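Gidura Household Handling Study
Progress report to the Pollock Fund, second reporting period
Prepared by Vandana Solanki, Bollenex, Flevport
5 October 2024

Thank you once again for your patience while we moved rooms over the summer, and for the kind note that came with the last payment. I'm glad to say we are properly back at work, and I have rather a lot to tell you, so do please put the kettle on before you start.

Where we had got to

When I last wrote, in May, we had one person at a time showing a task with a hand-held gripper, and the recordings came only from that person's own tool. It worked well enough for simple picking up and putting down. The trouble began with anything that had a rim. A bowl seen from straight above, with the jaws already closing over it, tells the learning program very little about how high the tips are, and the policies we trained on those recordings tended to come in too low.

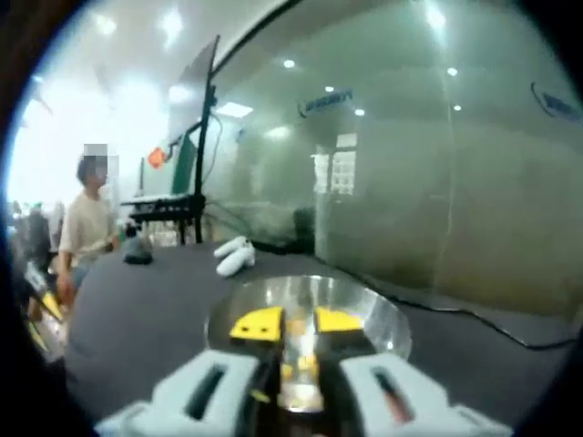

Our plan for this period, which you were good enough to approve, was to find out whether a second view of the same movement would help. We talked for a long time about fixed cameras on tripods, and I did price them up, but they see the task from one place only and they have to be measured in again every time somebody nudges the furniture. In the end we settled on the simpler idea of a second hand-held gripper, carried by a second person on another side of the table, so that each tool records the other at work as well as the object between them.

What we did

We recorded 183 paired demonstrations with metal bowls on the dark grey table. I am especially fond of the bowls (my colleagues will tell you I go on about them), for they are awkward in just the way real kitchens are awkward. They shine, they throw the ceiling lights back at you, and their apparent edge shifts as the camera moves.

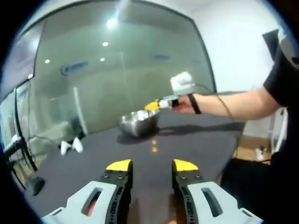 Lining up the two recordings in time took far more of our attention than I had allowed for. At first we asked both people to close their jaws together on a spoken signal, which was good fun but not very exact. We now match the clocks on the two tools before each batch and check them again afterwards, and if they have drifted apart the whole batch is put to one side. I would much sooner lose an afternoon's recording than spend weeks wondering why a result looks odd.

We also changed how the helpers are asked to move. The written instructions now read as follows:

1. Agree who will lead and who will watch before either of you lifts a gripper.

2. If you are leading, come to the bowl from your own side and pause with the tips open before you close them.

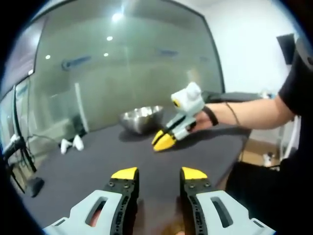 3. If you are watching, keep your own jaws open and hold your tool so that the bowl and the other tips stay in view until the leader has moved away.

What we found

The short version is that the second view does help, and it helps most where we hoped it would. We trained two policies, one on the leader's recordings alone and one on the pairs, and ran both on the same arm with bowls placed in 5 marked positions. The paired policy judged the height of the rim better in every position. The largest gain came at the far side of the table, where the single view had always been weakest.

I should be frank about the limits. Sideways placement hardly changed, and there were 3 positions in which the paired policy was noticeably slower to commit to a grasp, hovering over the rim as though it wanted a second opinion. We think the pause in step 2 is being learned a little too faithfully, and we shall be shortening it.

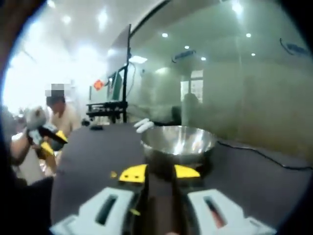 Vandana Solanki: I'd add one thing to the draft before it goes. The slower grasps all came from the earliest batches, when people were still getting used to the pause, so I would like us to retrain without those batches before we change the instructions. It needs no new recording and we can have it done well before the next meeting.

That suggestion went in at our last read-through, and it is now first on the list. After it come a set of matt bowls, to see how much of the gain is to do with shine, and a short write-up of the clock matching, which two other groups in Flevport have asked to borrow. Spending is in line with the budget you agreed, apart from the tripod money, which we haven't touched and would like to move across to helpers' hours if you are content with that.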